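Marble-effect worktop covering flaking, and marks on a rubber display hand

Community Help > Home & Workshop > Surfaces and Cleaning

Posted by Lucero Pacheco, December 24, 2025

I have a worktop with a marble pattern on it, white with brown and grey veins. I didn't fit it, so I don't know what make it is. The pattern has started coming away in patches and there is plain white showing through. It began as small flecks and there is now one large blotch and a long jagged streak. I use the top for photographing sleeves and cuffs on a rubber mannequin hand, so it does need to look reasonable.

The other problem is the hand. It has dark smudges on the palm and at the base of the fingers, and I can't shift them with a damp cloth. I tried washing-up liquid in November and it made no difference that I could see. I don't want to use anything strong in case the rubber goes sticky. 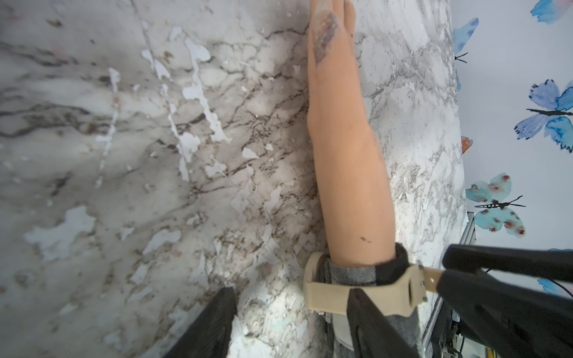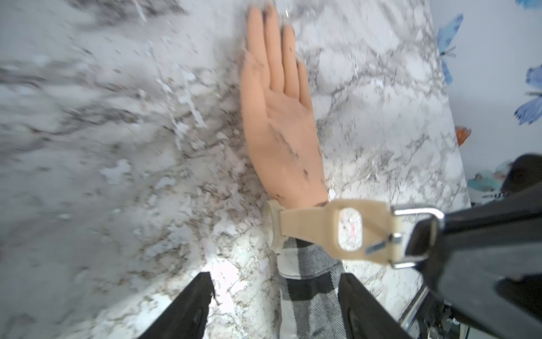

What I would like to know is:

Can the flaking be stopped, or does the whole covering have to come off?
Is there a cleaner that is safe on a rubber hand?
Could the marks be coming from the worktop, or from the fabric? I leave the hand lying on it overnight with a sleeve on.

I would like to spend as little as possible. A new top was quoted at 913 and I am not paying that.

Rasmus Navickas
Member, 2,000 posts

It sounds like a printed film or a printed top layer. Once the print has gone you can't put it back, but you can slow it down. Don't pick at the edges. Wipe the top with a barely damp cloth, let it dry for a day, then press down anything that is lifting with a very small amount of clear contact adhesive on a cocktail stick. Put baking paper over it and leave a heavy book on top.

For the white patches, a grey furniture touch-up pen is good enough. Dab it on and rub most of it off with a finger. The veins are irregular anyway, so small repairs don't stand out. I wouldn't try it on the large blotch. You will get a grey blob. For that one I would just lay a new piece of film over the whole top. I did a utility room with Plovulo marble film, which cost me 59, and it took an afternoon. Any loose bits have to be sanded flat first or every edge will show through.

On the hand, find out what it is made of before you do anything. Silicone will usually put up with surgical spirit on a cotton bud. Soft PVC can have colour soak into it, and once that has happened no cleaner will get it all out. Test the underside of the wrist where a sleeve would cover it. No acetone or white spirit on either.

Finn Janssen

magic sponge. did my daughter's doll with one and it came up fine. go gently or it takes the shine off

Benedikt Fuchs
Member

I'd be careful with the sponge, as it is a fine abrasive and the dull patch it leaves will pick up dirt faster than the rest. If the hand is PVC, the cream people use for spots (the kind with benzoyl peroxide) can lighten a stain. Put it on the mark only, cover it with cling film and leave it near a window. Mine took 7 days. It can bleach the rubber as well, so stop as soon as the mark has faded.

As for where the marks come from, I would suspect dark fabric before the worktop. New denim and black cuffs both rub off on soft plastic. Wash the sleeves before you use them and take them off at night. Keep the hand on a clean cotton cloth, and don't store it touching other plastic or newspaper. A dusting of talc after cleaning helps if the surface feels tacky.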